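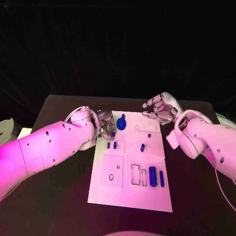
헤어리베치를 언제 갈아엎을지 며칠째 고민하다가 결국 글을 올립니다. 작년 가을에 고추밭 자리에 베치를 뿌려 뒀는데 겨울을 너무 잘 나 줘서 지금 무릎까지 올라왔어요. 면적은 1,415제곱미터이고 질참흙이라 비 한번 오면 며칠은 발이 푹푹 빠지는 밭입니다. 작년에는 그냥 되는대로 심었다가 아주 혼이 났거든요. 그래서 올해는 파란 핀을 손끝으로 집어 흰 판 바로 위에 들고 있는 사진 속 저 손처럼, 고추 모종 하나하나 들어갈 자리를 종이에 먼저 그려 놓고 차근차근 가 보려고 합니다. 그런데 자리는 다 그려 놨는데 정작 날짜를 못 정하겠네요. 꽃이 좀 핀 다음에 넣어야 질소가 많다는 분도 계시고, 꽃 기다리다가는 정식이 늦어진다는 분도 계시고요. 다들 어떻게 하시는지 경험담 좀 부탁드립니다. 말이 길어서 죄송해요!

글쓴이: Geeta Goel
게시판: Skakska 흙과 거름
2019년 4월 / 조회 2,422

댓글

Jitendra Saxena
반갑습니다, 저도 베치를 오래 써 온 사람이라 그냥 지나치지를 못하겠네요. 저는 꽃이 조금 보이기 시작할 때 예초기로 베어서 밭에 그대로 깔아 둡니다. 햇볕 좋은 날로 5일쯤 말리면 좋겠다 싶지만 봄 날씨가 어디 그렇게 해 주나요. 숨이 죽으면 바로 로터리를 칩니다. 생풀을 길게 그냥 넣으면 날에 칭칭 감겨서 풀어내느라 반나절이 갑니다. 그리고 넣자마자 심지는 마세요. 풀이 한창 삭을 때는 가스도 나오고 어린 뿌리가 영 못 견딥니다. 최소한 두 주, 질참흙이면 세 주는 잡으시는 게 마음 편해요.

Geeta Goel
Jitendra Saxena 님 고맙습니다. 작년에 제가 딱 그걸 했어요. 넣고 나흘 만에 심었더니 모종이 누렇게 떠서 한참을 안 크더라고요. 저는 냉해인 줄 알고 부직포만 씌웠다 벗겼다 했지 뭐예요. 그럼 꽃은 조금만 보고 베는 걸로 알고 있을게요. 그런데 세 주를 기다리면 정식이 5월 하순까지 밀리는데, 그건 괜찮을까요?

Rajkumari Rajput
저는 그래서 아예 꽃을 안 기다려요. 우리 Skundside 쪽은 봄이 늦어서 베치꽃 보고 있다가는 고추를 6월에나 심게 되거든요. 질소 조금 덜 얻더라도 제때 심어서 뿌리 내리게 하는 쪽이 훨씬 낫더라, 이게 제 생각입니다. 모자라는 건 나중에 웃거름으로 보태면 되고요. 그리고 무릎까지 왔으면 이미 양이 꽤 됩니다. 욕심내서 더 키우면 줄기가 질겨지고, 누워 버리면 베는 것도 일이에요. 저희 남편은 아직도 꽃 펴야 된다고 우기는데, 벌 보는 재미로 그러는 것 같아서 밭 가장자리 한 줄은 그냥 남겨 줍니다 ㅎㅎ
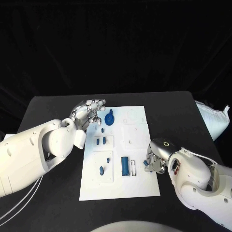
Ravindra Dixit
저는 두 분과 생각이 조금 다릅니다. 굳이 갈아엎어야 하나요? 베어서 그대로 덮어 두고 심을 구멍만 파서 모종을 넣는 방법도 있어요. 저는 이렇게 한 뒤로 여름에 밭이 덜 마르고 풀도 확실히 덜 납니다. 무엇보다 질참흙은 덜 말랐을 때 로터리 한번 잘못 치면 덩어리가 져서 일 년 내내 고생이잖아요. 물론 단점도 있습니다. 흙 온도가 늦게 오르고, 달팽이와 굼벵이 걱정은 하셔야 돼요. 그리고 이 방법은 꽃이 활짝 폈을 때 베어야 다시 안 올라옵니다. 일찍 베면 그 자리에서 또 자라요. 그러니 봄이 늦은 동네에서는 Rajkumari Rajput 님 말씀이 맞을 수도 있겠습니다.

Jitendra Saxena
덮는 방법도 좋지요. 다만 저는 한 번 해 보고 접었습니다. 장마 때 덮인 풀 밑이 늘 축축해서 역병이 돌았어요. 꼭 풀 때문이었다고는 말 못 하겠고 그해 비가 유난하기도 했는데, 한번 데이고 나니 손이 안 가네요. 물 빠짐이 나쁜 밭이면 이랑부터 30센티로 높게 올리고 나서 생각해 보시라고 권하고 싶습니다.

Ravindra Dixit
이랑 높이는 저도 동의합니다. 그런데 역병은 헌 밭에 고추만 계속 심어도 옵니다. 거기가 몇 해째 고추였는지도 봐야 할 것 같은데요.

Jitendra Saxena
네 해째였습니다. 할 말이 없네요 ㅎㅎ 그래도 저는 갈아엎는 쪽입니다.

Geeta Goel
두 분 말씀 읽다가 노트에 옮겨 적느라 저녁밥이 늦었어요. 저희 밭은 작년이 고추 첫해였고 그 전에는 콩이었습니다. 그래서 밭을 반으로 나눠 볼까 싶은 마음이 생겼어요. 위쪽은 물이 잘 빠지니까 베어서 덮고, 아래쪽은 말려서 갈아엎고요. 고추는 Niltness 품종 한 가지로만 심을 거라 비교하기도 좋을 것 같은데, 너무 일을 벌이는 걸까요?

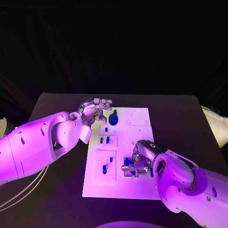
추가 질문: 밑거름은 얼마나 줄여야 하나요

Geeta Goel
새 글로 올릴까 하다가 이야기가 이어지는 것 같아 여기에 붙입니다. 베치가 이만큼 들어가면 퇴비와 밑거름은 줄여야 한다고들 하시는데 얼마나 줄여야 할지 감이 없어요. Bhardwaj 종묘상 사장님은 평소대로 다 넣으라고 하시고, 옆 밭 어르신은 하나도 넣지 말라고 하시고, 저는 그 사이에서 고개만 끄덕이다 왔습니다.

Yogesh Pathak
흙 검정부터 받으세요. 농업기술센터에 흙을 가져가시면 됩니다. 밭 여기저기서 겉흙을 걷어 내고 떠서 잘 섞은 다음 그늘에서 말려 가시고요. 반으로 나눠 하실 거면 흙도 위쪽 아래쪽 따로 봉투에 담으셔야 해요. 섞어 가면 나중에 어느 쪽 이야기인지 알 수가 없습니다. 베치는 질소를 보태 주지만 인산이나 칼리까지 다 채워 주는 건 아니라서, 요소만 줄이고 나머지는 결과표대로 하시는 게 무난합니다. 결과 나오는 데 시간이 좀 걸리니 베기 전에 미리 맡기시면 좋겠네요.

Rajkumari Rajput
저도 검정에 한 표요. 하나 보태자면 질소가 너무 많으면 고추가 잎만 무성하고 꽃을 떨굽니다. 제가 재작년에 베치 넣고 계분까지 넣었다가 고춧잎나물만 실컷 해 먹었어요. 맛은 있었습니다만...

Ravindra Dixit
덮는 쪽은 풀이 천천히 삭으니까 초반에 오히려 질소가 달릴 수 있어요. 위쪽 밭은 아래쪽과 똑같이 줄이지 마시고, 모종 색을 보면서 물비료로 조금씩 맞춰 보세요.

Geeta Goel
흙은 내일 아침에 뜨러 가겠습니다. 비 소식이 있어서 서둘러야겠어요. 결과표 나오면 여기에 다시 올릴 테니 그때도 한 번씩 들여다봐 주세요. 다들 정말 고맙습니다!

Yogesh Pathak
비 오기 전이면 삽보다 모종삽이 편합니다. 봉투에 날짜 꼭 적으시고요.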